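Old Apples of the Skelo Valley
Progress report to the Nadar Fund
October 8, 2025
From: Eliécer Huanca, Jekmont

Hello all,

You asked for something short and I've already failed at that, so put the kettle on. It's been a big stretch since the June update and the apples are coming off the trees while I type, which is my excuse for the bits that wander. The money table is in the separate spreadsheet as usual. What follows is the part that doesn't fit in a spreadsheet.

Where the survey is up to

When I last wrote we'd only walked the lower end of the valley, from the Jekmont bridge up to the old packing shed. We've now done both sides of the river and most of the Skasine Road properties, and that's 81 trees on the map with a tag, a trunk measurement and a set of notes. I'd have liked the whole of Skasine Road finished by now. Two of the bigger places at the top end are rented out and it took me most of the summer to track down the owners, one of whom lives overseas and answers emails at a pace I can only admire. She has said yes. The other is a maybe.

The trees themselves are in better shape than I'd feared. Plenty of them haven't been pruned in decades and they've gone tall and twiggy, with all the fruit up where only the bears and the very brave can reach it, but the trunks are sound. The worst are the ones closest to the river, where the ground stays soggy well into spring and canker has got into the old wounds. I've marked those in red in the notes and they're first in line for cuttings this winter. If we lose the tree we'll at least have the variety.

One of the red ones is the big leaning tree behind the community hall, the one on the cover of our application. I know some of you are fond of it. It split down the main fork in the August wind and half of it is lying on the fence. The half still standing carried a decent crop, so I'm hopeful, but please don't plan your calendar around it.

Names, and the trouble with names

We've got 19 varieties that I'm happy to put a name to. That's from fruit in hand, compared with the old nursery catalogues and checked by someone other than me, and I've been fussy about it. The temptation when a neighbour tells you their tree is a Gravenstein is to write down Gravenstein and go home. Half the valley calls anything red and early a Gravenstein. Some of them are, too!

Then there's a pile of unknowns. A few will be seedlings that came up by themselves along the rail grade and never had a name in the first place. Others are grafted trees, you can see the union clear as day, so someone chose them and paid for them and carried them up here on a cart or a train, and we've lost what they were called. Those are the ones that keep me up at night. There's a yellow one with a russet cap at the top of Skasine Road that tastes like a pear drop and cooks down to a perfect fluff, and I can't find it anywhere in print.

I'd like to send leaf samples from the best of the unknowns for DNA matching. It wasn't in the original budget. I've moved $500 across from the printing line to cover a first batch, because the printed map is going to be smaller than we planned anyway (more on that below). If anyone at your end objects to that, shout now, as I'd like to get leaves off the trees before they drop.

Talking to people

The interviews have been the best part by miles. I'd written them into the plan as a side dish, a few quotes to liven up the map, and they've turned into a good half of what people ask me about in the grocery store. I've sat at a lot of kitchen tables. I've been fed a lot of pie. I've learned that you never, ever ask whether shortening or butter is correct in front of two sisters.

What comes up again and again is the cold winter in the fifties that took out most of the commercial blocks. Families who'd made a living from fruit pulled the dead trees out, went to cattle or the mill, and kept a row or two beside the house for themselves. So what we're mapping is mostly what people couldn't bear to give up, or what was too close to the clothesline to bulldoze. It explains why there are so many cookers and keepers and so few of the shiny shipping apples. It also explains why the trees sit in such odd places.

I've typed up most of the recordings. The ones still to do are long and a bit mumbly, and one has a parrot on it. I'll get there. Everyone recorded has signed the consent form and got a copy of their own interview, and a couple of families asked for extra copies to give to the grandkids, so I've been burning discs like it's 2004.

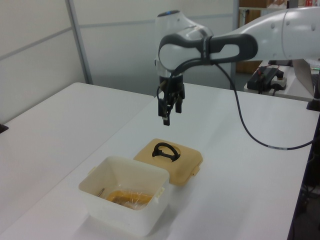 White table with the arm and its cable.

The map and the booklet

You'll remember the plan was a big fold-out map, full colour, one for every letterbox in the valley. I've changed my mind on this and I'd like you to change yours with me. I mocked one up at full size and took it along to the fall fair, and people were lovely about it, and then they couldn't fold it back up. More seriously, a few landowners told me they were happy for their tree to be recorded but not so happy for a stranger to know the way to it. Fair enough. I'd be the same.

So the new idea is a smaller map that shows the roadside and public trees only, tucked into the back of a booklet. The booklet would carry the variety notes, a page each, with what the apple's good for, when it's ready, how long it keeps, and a bit from whoever told us about it. Private trees get their story in there without a pin on the map. The printer in Jekmont reckons it comes in cheaper than the fold-out, even with the extra pages, and I've attached her quote to the spreadsheet.

I've drafted the pages for the named varieties. They're rough. I keep writing "crisp" and having to go back and think of another word, and there are only so many. If you've got a colleague who enjoys taking a red pen to things, I'd be glad of the help.

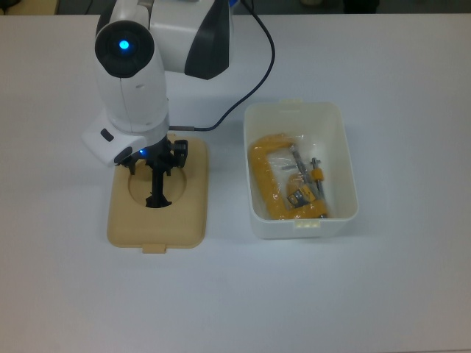

The other thing about the booklet is recipes, and I'm torn. Everybody wants them in. I've been handed recipe cards, photocopies of recipe cards, and one recipe written on the back of a feed bill that I'm now frightened of losing. But a recipe needs testing or we'll get letters, and I'm one person with one oven. My thinking at the moment is to pick a small handful that show off particular apples and leave the rest for a later project, if there is one. The feed bill one is going in. It's a boiled cider and apple jelly and it's glorious.

Grafting days

We ran the grafting workshop in spring, as promised, and I skated over the results last time as it was too early to tell. I can be more honest now. The whip-and-tongue grafts done by people who'd held a knife before took very nicely. The first-timers had a rougher go of it, mostly from wrapping too loosely, and I blame myself for rushing that part of the demonstration when it started to rain. The survivors are heeled in behind the school garden, labelled and watered, and they've put on good growth over the summer. The deer have had a look. I've since put up a better fence.

For the coming season I want to split the day in half, with the talking done indoors in the morning and all the knife work after lunch, and have more tape on hand than seems reasonable. I'd also like to get the cuttings taken earlier. Last winter we left it until the buds were beginning to swell on the lower trees, and I think that hurt us. The fridge at the school is ours for storage again provided we don't keep anyone's lunch in there with it, as ripe fruit and scion wood don't get along.

What's been hard

Mostly my own time. I put myself down for part-time hours and it's more than that in harvest season, when everything ripens at once and you've got a short window to see the fruit before it's on the ground or in a bear. I don't begrudge it, but if I were writing the application again I'd ask for a second pair of hands through the picking months and less for travel. I've hardly touched the travel line. You can walk to a lot of this valley, and the rest of the time somebody gives me a lift and tells me about their trees on the way.

The smoke in late summer cost us a good stretch of field days too. I used the time for typing, so it wasn't wasted, but it's why the top end of Skasine Road is still patchy.

What's next

Leaves off the unknowns first, then the late keepers, which I need to see properly ripe before I'll commit to anything. After that I'm indoors with the interviews and the booklet until it's cold enough to take cuttings. I'd like to show you a proper draft of the booklet before it goes to print, and I need a yes or no on the smaller map before I book the printer's time, so please put that at the top of the pile when you meet.

And do come up if you can. The russet at the top of the road is nearly ready and I've put a box aside for the office. They bruise if you look at them sideways, so somebody will need to collect them in person.

Warmly,
Eliécer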